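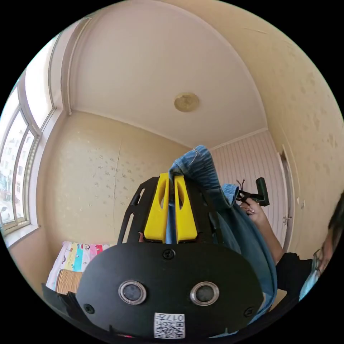

Folding denim by the hem

My notes on denim have been scattered over several posts, so I am putting the current method in one place. It applies to jeans, denim skirts and unlined jackets. Knitwear behaves differently and gets its own post.

Starting point

Denim is stiff across a seam and fairly limp between seams. If a pair of jeans is picked up by the middle of a leg, the fabric bunches and the leg twists around its inseam. Picked up by the hem, it hangs closer to straight. The hem is folded over and stitched, so it holds its shape at the grip point and gives a clear line to align against.

Two grip points are enough for most garments. I take the stitched edge at one point and the nearest seam at the other, then pull gently until the cloth between them stops sagging.

Procedure

Empty the pockets and close the zipper. Hold the garment up and let the rest hang. Shake twice, with a pause between shakes. Lower it onto the bed starting with the free end, keeping some tension on the hem until the last part is down. Match the legs seam to seam, tuck the seat point in, and fold in thirds toward the waistband.

A bed works better than my table, which is 151 cm long and leaves the waistband of longer jeans hanging over the end. The bed is 160 cm wide and takes a full pair laid crosswise. I smooth the sheet first. Ridges underneath get pressed into the fold.

Light

Dark blue on a dark surface is hard to align. A pale or striped sheet helps, and stripes also serve as a rough straightedge. I fold in the morning near the window. Under the ceiling light alone I tend to misjudge the inseam.

Open points

Kiri Hapeta wrote in August to suggest rolling in place of thirds. I tried it on one drawer. Rolled pairs fit more tightly but the waistbands came out with a curve that took a day on the shelf to relax. Samah Cherkaoui folds in quarters, which suits a deeper shelf than mine.

Stretch denim is still unresolved. It creeps under its own weight when held by the hem, and I have gone back to laying it flat from the start.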